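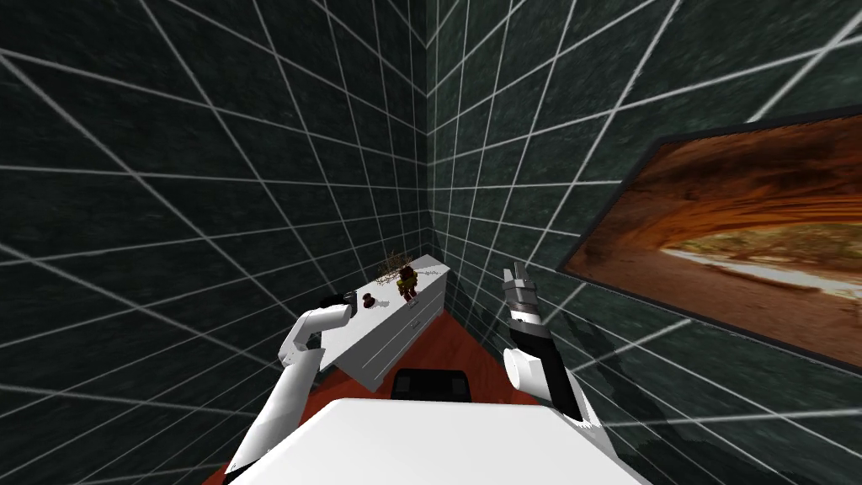 Fig. 1. Dark green marble-look wall tile with thin white joints; framed desert landscape on the right wall.

Workshop notebook, stone finishes bench
May, entry opened 8:40 a.m.
Recorded by Tracey Haslam

Subject: Grout haze and joint color on polished dark green marble, Clirkimberg lobby order.

Purpose. The Clirkimberg order calls for polished green marble with a white joint. The client's site manager reported a gray film on the first delivered panels after grouting. This entry records the bench work done to find the source of the film and to settle a cleaning procedure before the remaining panels are released.

Materials. Offcuts were taken from the same crate as the delivered panels. Two grouts were used: the Warrier unsanded white, as specified, and the Lolta fine white, which the shop has in stock from an earlier job. Water was from the bench tap. The sealer was the standard penetrating type kept in the yellow cabinet. No acid cleaner was used at any point, and none is to be used on this stone. Colleagues are reminded that the vinegar bottle by the sink is for the kettle and is to stay there.

Preparation. Each offcut was washed, dried overnight on the rack, and wiped with a lint-free cloth. Half of the pieces were sealed before grouting and half were left bare. Edges were taped on the sealed set only. In hindsight both sets should have been taped, as the bare set picked up grout along the sawn edge and took longer to clean than it should have. The edge residue has been left out of the results below.

Mixing. Grout was mixed at 300 g of powder per batch, with water added from the graduated cylinder until the mix held on the float. The Warrier powder wanted slightly more water than the bag states. The second batch was too wet and was thrown out. The bench thermometer read 74 degrees F at the start of work and did not change enough to matter.

Observations, bare pieces. Haze formed on all of the bare pieces with both grouts. It was heaviest where the polish was weakest, mainly beside the lighter veins. Wiping with a damp sponge moved the film around without lifting it. A dry microfiber cloth removed most of it if used early. Once the film had set through the lunch break, the cloth had little effect and a white pad was needed. The pad left fine circular marks that show under the inspection lamp. These pieces are to be kept as a record of what the pad does and should not be returned to stock.

Observations, sealed pieces. Haze was light with the Warrier grout and slightly heavier with the Lolta. Both came off with a damp sponge followed by a dry cloth. The joint color was even on the Warrier pieces. One Lolta joint dried with a faint green cast next to the stone. Whether this is stone slurry left in the cut or something drawn from the sealer is not known. The piece is marked with blue tape and is on the upper shelf.

Polish check. The polishing line was also reviewed, as weak polish appears to be part of the problem. The shop sheet for job 699 shows that the panels were finished at 2,000 grit and then buffed. The offcuts came off the same line, but the buffing step is not initialed on the sheet for the second crate. I have asked Clirkov to confirm whether their operator ran it. No reply at time of writing.

Interim procedure.
Seal all faces before grouting and allow the sealer its full cure.
Use the Warrier grout only.
Work small areas. Wipe diagonally across the joints with a sponge that has been well wrung out.
Dry buff before the film sets. Do not leave a grouted area over a break.
No abrasive pads of any color on the polished face.

Open items. The panels already on site were not sealed first, and the procedure above does nothing for them. A poultice test on two of the hazed offcuts was started at 3:15 p.m. and is under plastic at the far end of the bench. Please do not lift the plastic. The sealer supplier's data sheet in the binder is an old revision and needs to be replaced. The inspection lamp has a loose neck and should be tightened before anyone relies on it for gloss comparison.

Addendum, 4:50 p.m. Clirkov called. The second crate was not buffed. The remaining panels from that crate are on hold and have been tagged.

Stone Finishes Workshop | Internal notebook, not for distribution | Contact the bench office | Back to top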